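# Gift boxes, Dukville — the table

I make up small gift boxes at home in Dukville and sell them through the counter at Gallagher and, in spring, at the Braldale fair. This page of the gallery is for the table where I do the packing. The finished boxes have their own page, and so do the cards.

May is the busy month. Last May there were 85 boxes on the order list, most of them for the fair, and I packed them in the evenings over 3 weeks. The table is the brown wooden one in the front room. It was bought for meals and is a good height for standing at, but it also has to hold whatever else is in use that day, so the mug and the drinking water stay on it with the flowers.

**The box.** Red and orange, with a small red rose and a sparkly green packet in it. I like a strong colour on the outside because most people choose from a shelf and see the box before anything else. The plain brown ones from Hasitz sold slowly and I have 30 of them left, flat, under the stairs.

**The toy.** A small plush animal with a white head, a round ear, a pink nose and a curly yellow body. There is a white patch on its back. Soft toys are the easiest thing to pack as they take up any gap, but the curly ones pick up bits of tissue and need a brush before the lid goes on.

**The roses.** Dried, faded to pink and mauve, in the ridged vase against the white wall. Dried roses keep their shape well if they are left alone. They drop a little when the vase is moved, and I sweep the table before starting on a new batch.

**The bag.** Black paper with black rope handles and a teal binder clip holding them together. Bags this colour show every crease, so I store them upright. Gallagher asks for a bag with each box and Braldale does not, which means I order them in fours and fives through the winter and in bulk only once.

For a single box I allow 4 minutes if the card is already written. Tissue takes up most of that.
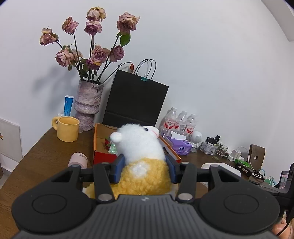

Orders for the fair close at the end of the month. Anything after that goes through the Gallagher counter, and the price is the same.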